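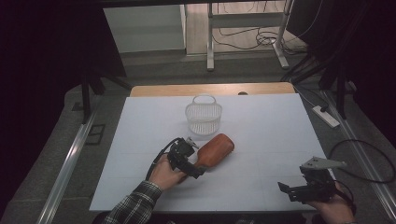
One of last year's tasters wrote to us in June to say that she had signed up for the free soup and stayed for the arguing, and that she still can't walk past a squash at a farm stand without turning it over to look at the stem. We've had a lot of notes along those lines since the first season of the Carkunora Kitchen Panel, and they are a big part of why we're opening the doors again this fall and looking for new people to come cook, taste, grumble and write things down with us.

Call for Participants: Carkunora Kitchen Panel, Fall Season

Who we are

Carkunora is a small seed-growing project on the edge of Ochoa. We grow old and half-forgotten vegetables, mostly winter squash, dry beans and a few stubborn onions, and we save the seed and share it with gardeners who want something different from what the big racks carry. We have a greenhouse, two fields (one good, one that floods), and a kitchen with a very large stove that we bought from a diner when it closed.

What we don't have is enough mouths. Growing a squash only tells you so much about it. You have to roast it, steam it, let it sit in the pantry for a couple of months and try it again, and you need people with different tastes doing the trying. Those of us who work here have been eating the same varieties for so long that we've stopped being any use as judges. Some of us would quite like never to see a butternut again.

What you would be doing

The panel meets in our kitchen for 5 evenings over the season. Each one starts at 6:30 and runs until we're done, which usually means a little before nine, though the bean evening has been known to go later when people get talking. You'll taste small plain portions first, with nothing on them but a little salt, and fill in a short card for each. After that we all cook supper together from whatever is left, and you'll eat it with us at the long table.

Between evenings you'll take home a bag of vegetables and cook them the way you cook at home. Please don't get fancy on our account! We want to know how a squash behaves in an ordinary oven on a busy night, with kids underfoot and one dull knife in the drawer. You'll keep a notebook, which we provide, and jot down what you made, how hard the thing was to peel, and whether anybody at your table asked for seconds. Past notebooks have come back with gravy on them and we were delighted.

This year we're paying special attention to a squash we call Zurkel, which came to us in an unlabeled envelope and has turned into a favorite in the field. It keeps beautifully. Opinion on the flavor is split right down the middle, and we would love to settle the matter, or at least have a better class of disagreement.

Who we're hoping to hear from

Anyone over 18 who eats vegetables and can get to Ochoa in the evening. You don't need to garden, and you don't need to be a good cook. We'd especially like to hear from people who cook for a big household, people who cook for just themselves, and people who grew up with squash or beans as an everyday food and have firm ideas on how they should be done. If you're picky, wonderful, come and be picky in our kitchen.

We do have to ask that you can manage at least four of the evenings, as the cards only make sense when we can follow the same person through the season. If you have food allergies, tell us when you apply and we'll talk it over. There are always nuts and dairy somewhere in the building, so for some folks it may not be a good fit, and we'd sooner be upfront about it.

There are 17 places. If more people apply than we can seat, we'll draw names and keep a waiting list.

What you get

Supper every evening, the take-home bags, and at the end of the season a box of seed packets, with your pick of anything we have enough of. We can't pay a wage, but we do cover bus fare or gas, so please hang on to your receipts. Your notes will go into the Puvby, our winter growers' letter, which reaches 3000 gardeners by mail. We print comments under a first name or with no name at all, whichever you like.

How to apply

Write us a letter or an email, a page at most, telling us what you ate last night and who made it. Add your phone number and any evenings of the week you know you can't do. There's a paper form at the Carkunora farm stand too, in the tray next to the cash tin, if you'd prefer to fill it out there. We read everything and we'll answer everyone by the end of September.

The kitchen is on the ground floor, with a ramp at the side door and parking along the fence. Wear something you don't mind getting squash on.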